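Gripper trial moves to the simulator

The Warnonby group has started the second half of its gripper comparison, and this part is being run in simulation. Forough Tehrani and Cletus Abernathy are testing two parallel grippers on the same virtual arm, with the same controller settings for both. One has wide, flat fingers from Venckus. The other is our own narrower Tostside design.

Each gripper gets 200 grasp attempts in a furnished room. The wrist camera rides behind the fingers and turns with them, so a good share of the views come out tilted or facing well away from the work. Forough wanted those kept in. The tracking software has to cope with them on the real arm too.

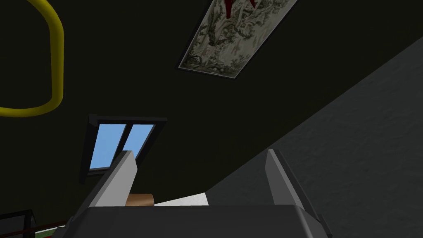
Wrist camera view in the simulator, gripper fingers spread wide.

The first 3 days went mostly to camera placement. Mounted close in, the camera loses much of the room behind the palm. Moved back, it sees more, but small objects near the base of a finger get hard to pick out. Cletus settled on the closer mount for now and will try the other one again once the Revora controller update is in.

So far 771 views have been saved and sorted by hand, most of them by Ilze Avotiņš. She has asked that anyone adding runs use the same folder names as before - the sorting script skips everything else.

Finger width is the open question. The wide fingers hold better on round objects but block more of the camera's view. Marlene Beaudoin is drawing up a version with a cut-out near the tip, and we expect to have it on the real arm in June.

Anyone who would like simulator time should write to Līga Rimkutė, who keeps the booking sheet.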